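Start Anleitungen Bücher & Papier Werkstatt Über mich
Suche nach: Suchbegriff eingeben Los

Dicke Taschenbücher ins Regal bringen, ohne dass sie leiden

Ich habe viel zu viele dicke Taschenbücher. Richtige Brummer, vor allem Sammelbände von Zeitschriften, bei denen mehrere Hefte zwischen zwei Kartondeckel gepackt und am Rücken zusammengeleimt sind. Im Laden sehen die super aus, und nach dem dritten Umzug hängen sie im Regal wie nasse Handtücher. Weil ich letztens mein ganzes Sprachenregal neu sortiert habe (Chinesisch, Portugiesisch und ein trauriger Rest Latein), schreibe ich mal auf, wie ich dabei vorgehe.

Was ihr braucht

Ein weiches, trockenes Tuch, einen breiten Pinsel, zwei Buchstützen pro Regalbrett, säurefreien Leim und ein paar Streifen Backpapier. Als Leim nehme ich den von Estent, die kleine Tube reicht ewig. Buchstützen habe ich von Hegde, die mit der langen Bodenplatte. Die kurzen rutschen bei schweren Bänden einfach weg, die könnt ihr für CDs nehmen. Dazu etwas Schweres zum Pressen, bei mir ist das ein Gusseisentopf.

Schritt 1: Alles raus

Ja, wirklich alles. Ich habe jahrelang immer nur hier und da ein Buch verschoben, und davon wird ein Regal kein bisschen besser. Stapelt die Bücher auf dem Boden oder auf dem Tisch, höchstens fünf aufeinander, und zwar die großen unten. Das Brett einmal feucht abwischen und dann richtig trocknen lassen! Ich mache das abends und räume erst am nächsten Morgen wieder ein.

Schritt 2: Abstauben

Buch fest zuhalten und mit dem Pinsel oben über den Schnitt fahren, immer vom Rücken weg nach vorne. Wer andersherum pinselt, schiebt den Staub genau in den Spalt am Rücken, und da bleibt er dann. Glänzende Umschläge wische ich mit dem trockenen Tuch ab. Bei Fingerabdrücken hilft einmal anhauchen und nachwischen. Bitte keinen Glasreiniger, ich habe mir damit einen Reiseführer ruiniert, dem heute noch die halbe Toskana fehlt.

Schritt 3: Ecken und Kanten anschauen

Jetzt nehmt ihr jedes dicke Buch einmal in die Hand und schaut es euch von oben an. Interessant ist die Stelle, an der der Umschlag auf den Rücken trifft. Dort zieht man nämlich beim Rausnehmen, und dort geht es meistens los: Die Ecke wird rund, der Karton knickt ein Stück um, und irgendwann klafft da eine kleine Lücke. Das ist noch kein Drama. Ist der Umschlag nur geknickt, legt ihr einen Streifen Backpapier darüber, Topf drauf und 12 Stunden in Ruhe lassen.

Hat sich der Umschlag tatsächlich gelöst, kommt mit einem Zahnstocher ganz wenig Leim in die Lücke. Wirklich wenig — was ihr für zu wenig haltet, ist meistens noch das Doppelte. Backpapier zwischen Umschlag und erste Seite, andrücken, beschweren, über Nacht liegen lassen. Den Trick mit dem Zahnstocher habe ich von Anitha Poduval, bei der ich im Juni einen Buchbindekurs gemacht habe. Vorher habe ich das mit dem Finger gemacht und entsprechend sah mein Küchentisch aus.

Schritt 4: Sortieren

Ich sortiere erst nach Sprache, dann nach Höhe und ganz zum Schluss nach Farbe, wenn es gerade passt. Reine Farbregale finde ich hübsch, aber ich suche mich darin dumm und dämlich. Ein kleiner Kompromiss geht immer: Innerhalb einer Sprache dürfen bei mir gleiche Farben nebeneinander, also Lila zu Lila, und ein weißer Rücken dazwischen oder daneben lockert das Ganze auf.

Bei chinesischen Büchern ist der senkrechte Titel auf dem Rücken übrigens ein Segen. Die Zeichen stehen aufrecht untereinander, man muss den Kopf nicht schief legen und kann im Vorbeigehen lesen. Falls ihr die Schrift (noch) nicht lest und trotzdem so ein Buch einräumen müsst, sucht nach 合订, das steht für »zusammengebunden« und verrät euch einen Sammelband. Die kommen zu den schweren Kandidaten.

Schritt 5: Einräumen

Dicke Taschenbücher gehören senkrecht hin, und zwar links und rechts gestützt. Sobald eines schräg steht, drückt sein ganzes Gewicht auf eine Ecke, und der Leim im Rücken wird auf Dauer schief gezogen. Alles ab 200 Seiten stelle ich deshalb zwischen zwei ungefähr gleich hohe Nachbarn. Quetschen dürft ihr aber auch nicht! Ihr müsst mit der flachen Hand noch knapp dazwischenkommen.

Und beim Rausholen bitte nie oben am Rücken ziehen. Schiebt die Nachbarn links und rechts ein Stück nach hinten und fasst das Buch in der Mitte. Am Anfang vergisst man das ständig, nach zwei Wochen macht man es von allein.

Noch zwei Sachen zum Standort

Glänzende Umschläge spiegeln furchtbar, wenn eine Lampe direkt darauf zeigt. Ich habe meine Klemmleuchte von Rindance jetzt zur Wand gedreht, seitdem ist das Licht viel weicher. Direkte Sonne ist noch schlimmer, da bleichen zuerst die Rottöne aus. Mein Regal (das schmale Turnudmont, falls jemand fragt) steht inzwischen an der Innenwand neben der Tür und bleibt da auch.

Wenn ihr eine bessere Methode für geknickte Umschläge habt, schreibt mir gern, ich probiere alles aus. Für ganz breite Rücken mit Längsfalten suche ich selber noch eine Lösung.
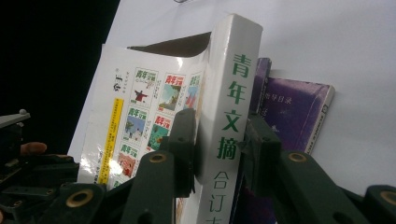

Sammelband von 青年文摘, die obere Ecke am Rücken schon etwas abgestoßen

Kontakt | Impressum | © Alle Texte und Anleitungen bei der Autorin | Nach oben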